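Aaliyah Wong
Posted in Home & Workshop, April

Can a machine do the stamping and the wiping down yet? I run a small print table in Grernstead and get through around 400 sheets a month, each with a red seal in the corner. A man from Hukik swears his grippers will take over the lot. I have my doubts – look at the state of the table.
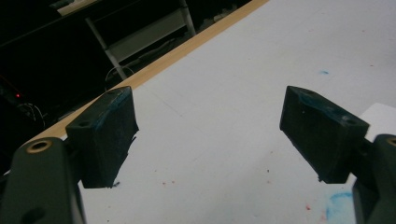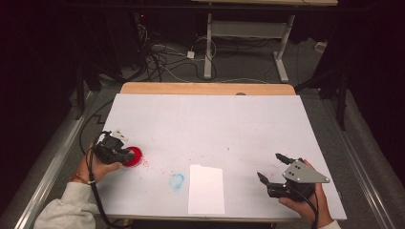
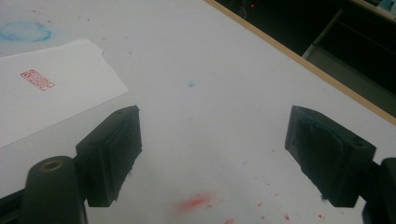

Red specks and blue smudges on the white in all three, and one little seal on the paper in the last.

Gagnon
No. Pressing a stamp is the easy bit. Getting the right amount of ink on it, and noticing when you haven't, is what you pay a person for. In the second one there's a person's hand on each gripper anyway, so I wouldn't call that automation. Ask him for 60 sheets in a row with his hands in his pockets.

iltusbridge_col
Depends what you mean by machine. I paid 2000 for a secondhand press and it stamps fine. Doesn't wipe anything. I still do that with a damp rag.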